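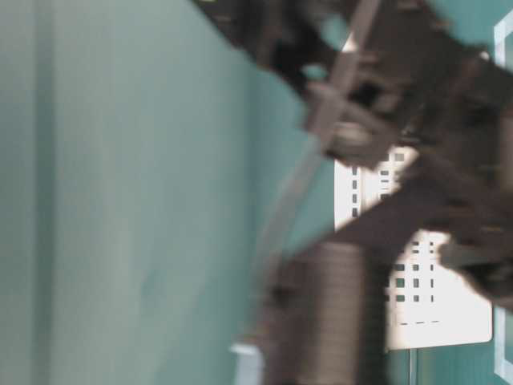 Gripper in motion, against a teal background.

Tapia Storage: Frequently Asked Questions

When can I get to my unit?
The gate opens at 7 every morning and closes at 9 in the evening. The office keeps shorter hours and is closed on Sunday. If you need a cart, they are kept inside the Brallutgate Street entrance.

What sizes do you have?
Units start at 12 square feet, enough for boxes and a bicycle. The largest are 54 square feet. We don't have drive-up units at this location.

Can I rent for less than a month?
No. The shortest rental is one month, and after that you can leave with seven days' notice. Send the notice by email or drop it at the office. A phone call is not enough.

Do I need my own lock?
Yes. Disc locks only, please. The office sells them if you forget.

What can't I store?
Food, plants, animals, fuel, paint, propane tanks, fireworks and tires. Lawn mowers are fine once the tank has been drained. Ask Kartini Siregar at the front desk about anything you're not sure of.

Are the units heated?
The second floor is. The ground floor is not, and it gets cold in February — keep instruments and photographs upstairs.

What happens if I pay late?
There is a five-day grace period, then a late fee is added and your gate code stops working. It comes back on the same day you pay.

Can someone else pick up my things?
Only if their name is on your account. Add or remove names in person, with ID.

Can you accept a delivery for me?
Yes, up to two packages a week. Have them sent to 3115 Grirnar Road with your unit number on the label. We can't sign for furniture or freight.

Who do I call after hours?
Fermín Saavedra handles gate problems until closing time. His number is posted beside the keypad.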